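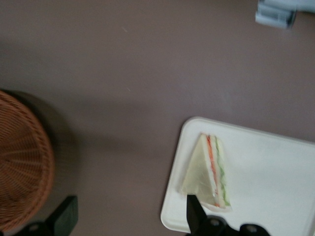

A packed lunch goes wrong at the point where people start looking for things, according to Oluf Bergmann, and most of the looking can be avoided by putting everything on the table first.

His advice forms part of Brundivlow's new guide to making lunches for groups, released this March for community halls, walking clubs, small offices and anyone else who has to feed more people than usual from an ordinary kitchen. The guide runs to 39 pages and is free to collect from the Brundivlow shop in Etevport or to request by post.

It is called The Lunch Table and covers the work in the order it happens: clearing a surface, setting out trays and baskets, making the sandwiches, cutting, wrapping and packing. There are no recipes as such. Readers are expected to know what they like in a sandwich. The guide deals with how much bread to buy, where to put things down and how long the job is likely to take.

Brundivlow wrote it after asking customers what they found hardest about catering for a group. The company received 2,433 replies. Many people said they could manage the food but ran out of room, with finished sandwiches ending up on top of the bread bin or balanced on the hob.

"We expected questions about fillings," said Obadia Simiyu, who edited the guide. "What we got was page after page about worktops. One reader told us she makes the lunches for her choir on an ironing board, and has done for years. We have included a section on small kitchens, and she was kind enough to read it before we printed."

The main suggestion is to keep one tray for finished sandwiches and nothing else. A plain, light-coloured tray with a low rim works well, as crumbs and stray bits of filling show up and can be wiped away before wrapping. A round basket is better for things that do not mind being piled up, such as rolls or fruit, and it can go straight on the table when people arrive. The guide asks readers to leave a clear stretch of table between the two for cutting.

On cutting, the guide recommends triangles for anything served from a tray and rectangles for anything going into a box. Triangles are easier to pick up and show the filling. Rectangles pack closer together and keep their corners. Whole rounds should be cut with a bread knife that is wiped after each one.

There is also a timetable. Two people working at one table can expect to make lunch for 35 in about an hour and a half, including washing up. The guide suggests starting with the driest fillings and leaving tomato and cucumber until the end.

A printed checklist for the inside of a cupboard door comes with every copy. It has space to write in allergies and any special requests, and the guide repeats that these sandwiches should be made first, on a clean surface, and wrapped and labelled before the rest are started.

Brundivlow will hold 5 short table sessions at the Segura Rooms in Etevport during the spring. Each begins at 10.30am and ends with lunch. Places are free but need to be booked at the shop counter. Bring an apron and a container with a lid – there are usually leftovers.

Notes to editors

Brundivlow sells kitchen and table goods from its shop in Etevport.

Printed copies of The Lunch Table are available for review. Large-print copies can be supplied on request.

Obadia Simiyu and Oluf Bergmann are available for interview in the mornings. Please ask for either of them at the shop.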